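Setting up your Povura grain mill and milling your first flour

I've had my Povura on the worktop since October and I've now talked enough friends through the first evening with it that I thought I'd better write the whole lot down.

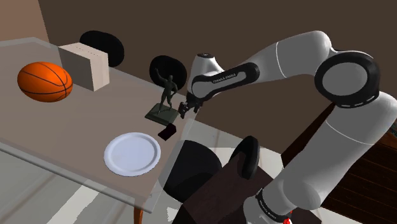 The booklet in the box is fine as far as it goes, but it's been squeezed on to one folded sheet and it skips the bits that had me standing in the kitchen muttering. So these are the steps I follow, in the order I follow them, with my own notes mixed in. I'm assuming you've got the hand-cranked one with the clamp. If yours has the motor base, start at step 5 and ignore everything I say about elbows.

Before you start

You'll want a big bowl, a dry pastry brush, a clean tea towel and a small bag of white rice (the cheapest you can find, you won't be eating it). Have your proper grain ready in another bowl. I use the soft wheat from Lillness for pancakes and their spelt for nearly everything else, but any dry whole grain will do.

CAUTION: Dry means dry! No soaked grain, no sprouted grain unless it's been fully dried again, and no nuts or oily seeds. Linseed turns to a sort of putty between the stones and you'll be at it with a cocktail stick all evening. Ask me how I know.

Putting it together

1. Take the stones out of their paper and brush both faces. There's always a bit of grey dust on new ones.

2. Clamp the body to the edge of your worktop and fold the tea towel under the jaw first. Tighten until you can lean on the handle and nothing shifts. Mine needed another half turn after the first few minutes of cranking, so check it again once you've got going.

3. Slide the fixed stone on to the two pegs at the back of the chamber. It only goes flat one way round. If it rocks, take it off, turn it over and try again.

4. Fit the turning stone on the shaft, grooves facing inwards, then the spring, then the front plate. Do up the 2 wing nuts a little at a time, swapping from one to the other, so the plate goes on straight.

Note: the spring is tiny and loves to roll under the fridge. Aatos Leinonen, who sold me mine, keeps a jar of spares behind his counter and I've been back for one already.

5. Push the hopper on and give it a twist to the left until it clicks.

Setting the gap

6. With nothing in the hopper, turn the dial slowly towards FINE while you turn the handle with your other hand. You're listening for a light scratchy whisper, the stones just kissing. Stop there.

7. Back the dial off by one notch. Call this your zero, and put a pencil mark on the body next to the pointer.

CAUTION: Don't keep cranking with the stones touching and no grain in. It wears the faces down and puts grit in your flour.

Cleaning the stones with rice

8. Set the dial at 7 and tip in a handful of rice. Crank it through and throw away what comes out.

9. Do the same again at a finer setting. The second lot should come out clean and white. If it's still greyish, run more rice until it isn't.

Your first flour

10. Weigh out 60 g of grain. I know it sounds stingy, but it's enough for a couple of pancakes and you'll learn the feel of the thing before your arm gives up.

11. Start coarse, with the dial well away from your pencil mark, and crank at a steady pace. Going faster doesn't get you finer flour, it just warms everything up.

12. Tip the coarse meal back into the hopper, move the dial in to a notch or so off your mark, and go again. I do two passes for cakes and pancakes. For porridge I stop after the first, and Mwende Rugemalira (who got me into all this) stops there for her soda bread too — it comes out with a lovely nubbly crust.

13. Rub a pinch between your fingers. If it feels like sand, put it through once more. If it feels almost silky, leave it alone and get the pan on!

Note: fresh flour is fluffier than the shop kind, so go by weight and forget cup measures, at least until you've got used to it. It also drinks more water. I let my batter sit while I have a cup of tea and then add a splash more milk if it's gone stiff.

Cleaning up

14. Take off the front plate, brush out the chamber and both stones, and leave the parts out on the tea towel overnight before you put it all back together.

CAUTION: Never wash the stones. They hold on to water for ages and can go mouldy in the middle. If you've had something sticky in there, run another handful of rice through and brush again.

Keep any leftover flour in a jar in the fridge and use it up within the week, or freeze it. The grain itself is happy in a cupboard as long as the lid fits tightly.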